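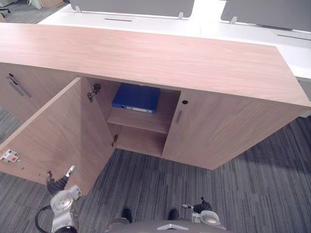
Review of the Jistus interface checker, version 8

Last updated: February

The Integration Services team at Holtden has completed its review of Jistus, a tool which examines custom code and reports any calls to vendor functions that are not released for customer use. The review was carried out by Miroslava Kopecký on a copy of our finance system containing 4000 custom objects.

Installation followed the supplied guide and required no changes to the host system. The first full scan took 38 minutes. Later scans examine only changed objects and are considerably quicker, although the progress bar gives no useful indication of the time remaining.

Results are grouped by package and then by severity. The severity ratings were mostly sound. In 22 cases the tool marked a call as unsafe when the function had in fact been released in a later support package — the supplied reference list was out of date, and the update had to be loaded by hand. Calls assembled at run time are not detected at all. Teams which rely heavily on dynamic calls should continue to use manual code review.

Compared with Darko, our present checker, Jistus produces clearer messages and names a suggested replacement where one exists. Darko remains the better choice for scheduled reporting. Jistus can export to a spreadsheet, but column headings are lost if the user's logon language is not English.

Documentation is adequate for developers and rather thin for administrators. The section on user roles omits the authorisation needed to suppress a finding.

Jistus is approved for use in development systems. Approval for the Lostow quality system is deferred until the supplier corrects the export fault. Requests for access should be sent to the Integration Services mailbox, with line manager approval attached.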